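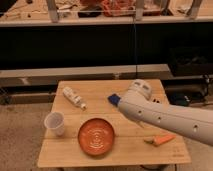 PRESS RELEASES / HOME AND KITCHEN

Hereto to Sell Small Plank Table and Orange Nông Dish as a Pair

3 min read

ROSTLEY, 6/2/19. Hereto, the Rostley home goods store, will begin selling a small square table and a shallow orange dish as a pair this month. The table is called the Zarer. The dish is called the Nông. Both can be bought separately, but the store is pricing them together for the opening run.

The Zarer is a low-cost table for small kitchens, back porches and children's rooms. It has a light wood top made of boards set side by side, with thin seams between them. The top is left pale. Hereto does not plan to offer a dark stain.

The Nông is round and shallow, with a raised rim. It has rings running in toward the middle and a paler swirl at the center. Customers who tried it in the store used it as a plate and as a bowl, and the label now says "dish" to cover both.

"We get asked for a table that a person can use for one meal and then use for something else," said Natalie Dawber, who buys furniture for Hereto. "Most of the small tables we looked at were either very low or had a top that was all one shiny piece. We wanted boards you can see."

Before choosing the size, Hereto asked customers to fill out a card at the counter. The store got back 273 cards. The question was simple: what is on your smallest table right now? People listed cups more than anything else, followed by plates, bottles and toys. Several wrote down a sponge. Many of the cards from parents mentioned play food, and one said the table had not been clear since the family moved in.

The answers were used to settle the top. It had to take a dish toward the front, a cup off to one side and a bottle at the back, and still leave room for whatever else was going to land there.

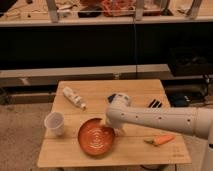 A larger top was tried and dropped. It did not fit beside the stove in the two apartments where it was tested, and it was awkward to turn in a hallway. The square shape stayed because it can go into a corner either way around.

Orange was chosen for the dish for a plain reason. Hereto already sells white cups, and the buyers wanted a color that would show up well beside them on pale wood. A green version was looked at in the spring. It may come back next year, depending on how the orange one sells.

"I kept the sample at home for a while," Dawber said. "My kids served me toy carrots in it. I had soup in it once and it was fine, but I would not fill it to the top. It is a shallow dish. Toast, cut fruit, rice and beans, that kind of thing."

The first run is 300 tables. They will be sold from the Rostley store only, and there will be no waiting list. The price is $224 for the table and dish together. Prices for the separate items will be posted in the store on the first day of sale.

Care is the same as for other plain wood tables in the store. Wipe the top with a damp sponge and dry it with a cloth. Wipe along the seams, where crumbs collect. Do not leave a wet cup or a leaking bottle standing on the boards overnight. Hot pans should go on a trivet. The dish should be washed by hand with the soft side of the sponge, as scouring pads can dull the finish.

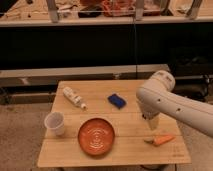

Tables are sold put together and can be carried out by one adult. Hereto will hold a paid table for up to five days. Delivery inside Rostley can be arranged at the counter for an added charge, and the driver will bring the table as far as the front door. Stairs are not included.

A table may be returned within the month if it is clean and undamaged. A dish may be returned if it has not been used. Where the two were bought as a pair, the store will refund the pair price only when both come back.

Dawber will be in the store on the first morning of sale to answer questions about sizes. Customers who are not sure the table will fit are asked to measure the space first and bring the numbers with them. A sample table will stay on the floor after the first run is gone so that people can look at it before a second run is decided on. No date has been set for that.

About Hereto

Hereto sells furniture, tableware and cleaning goods for small homes. The store is at 3251 Mill Road, Rostley, with parking behind the building. The entrance from the parking lot has no steps.

Press contact: Natalie Dawber, Hereto, Rostley. Samples of the Nông dish can be lent to local papers on request and should be returned to the store counter.

Shares: 6
Comments: 2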